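Week 3 handout: Pull-up resistors, floating inputs and why your button seems to have a mind of its own

Evening electronics course, Tundside
Notes revised October 19, 2019

Welcome back! Last week we got as far as blinking a light, and I know a few of you went home and kept going well past the point where I'd asked you to stop, which makes me very happy. This week we turn the thing around. Instead of the board telling the outside world something, we want the outside world to tell the board something, and we'll start with the simplest thing I can think of, a single push button. It sounds like ten minutes' work. It usually fills the whole evening, and I'd like you to read through these notes before you come so that we can spend our time with wires in our hands.

What an input pin is really doing

When you set a pin as an input, you are asking the chip to look at the voltage on that pin and decide whether to call it high or low. On our 5 volt boards, anything up near 5 volts is high and anything down near ground is low. In between there is a gray area where the chip makes no promises at all. It will still give you an answer when you ask, mind you, because it has to say one or the other, but you shouldn't trust it.

The other thing to know is that an input pin takes almost no current. That's a good quality, as it means the pin can listen to a circuit without disturbing it (think of somebody reading a newspaper over your shoulder on the bus). The trouble is that a pin with nothing connected to it will also listen to whatever happens to be drifting past. The hum from the wiring in the walls, your hand, the wire next door on the breadboard – any of these can push the voltage up and down. We call this a floating input, and every one of you will meet it sooner or later.

Try it for yourselves at the start of class. Put a bare jumper wire in pin 2, leave the other end in the air, and print the reading to the serial monitor. Then move your hand near the wire without touching it. Some of you will see the numbers flicker between 0 and 1, and some of you will see a steady reading and wonder what I'm on about. Swap seats with a neighbor and try theirs.

Giving the pin something to hold on to

Now suppose we wire our button between the pin and ground. Press it, and the pin is tied firmly to ground and reads low. Lovely. But let go and the pin is connected to nothing, so we're floating again. We need something that gently holds the pin high when the button is up, and gives way when the button goes down.

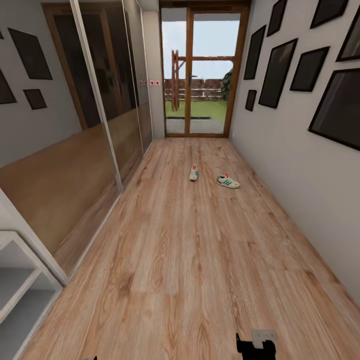
A resistor does this job very nicely. We connect one end to 5 volts and the other end to the pin, and we call it a pull-up. With the button up, hardly any current flows through it, so hardly any voltage is lost across it, and the pin sits very close to 5 volts. With the button down, the pin is joined straight to ground. The resistor is still pulling the other way, but the button wins easily, and the only cost is a little current trickling through the resistor for as long as your finger stays there.

How big should it be? The usual choice is 10 thousand ohms, written 10k. Ohm's law gives us 5 volts divided by 10,000 ohms, or half a milliamp, and that's nothing to worry about. If you used 100 ohms instead you'd be wasting 50 milliamps every time someone leaned on the button, and if you went up into the millions of ohms the pull would be so weak that you'd be nearly back to floating. There is a lot of room in the middle, so please don't turn the parts drawer upside down looking for exactly 10k when there's a perfectly good 12k on top.

The one inside the chip

Once you've built it with a real resistor, and I do want you to build it that way first, I'll let you in on the shortcut. The chip has pull-ups built in, one for each of its ordinary input and output pins, and you can switch them on in software:

pinMode(2, INPUT_PULLUP);

That one line replaces the resistor and two jumper wires. The built-in ones are weaker than ours, somewhere between 20k and 50k according to the data sheet, and that's fine for a button on a short wire. If your button is at the end of a long cable, running past a motor for instance, go back to a real resistor on the board.

Don't forget that with a pull-up everything reads backwards. Pressed is LOW and not pressed is HIGH. I have been doing this for years and I still get it the wrong way around on the first try more often than I'd like. My habit is to write it once near the top of the program and never think about it again:

bool pressed = (digitalRead(2) == LOW);

A word about bounce

When the metal parts inside a button meet, they don't meet cleanly. They touch, spring apart and touch again, all within a few thousandths of a second. You'd never feel it, but the chip is quick enough to see several presses where you made one. If you're only lighting a light while the button is held, it doesn't matter. If you're counting presses, it matters a great deal.

The simple cure is to wait. When you see the reading change, note the time with millis(), and only believe the change if the reading is still the same 30 milliseconds later. We'll write this together in the second half, so don't worry if it looks like fog on paper.

To do before next time

1. Build the button circuit with a 10k pull-up and make the light come on while the button is held down.
2. Take out the resistor, switch to INPUT_PULLUP and check that it behaves the same way.
3. Count presses and print the total, first without any debouncing and then with it. Write down both totals for the same number of presses and bring them along.

The workshop benches at Borlow are open to you in the afternoons if you don't have a breadboard at home. Spare buttons are in drawer 84, next to the header pins. Please put the leftovers back in the same drawer, legs straightened if you can manage it.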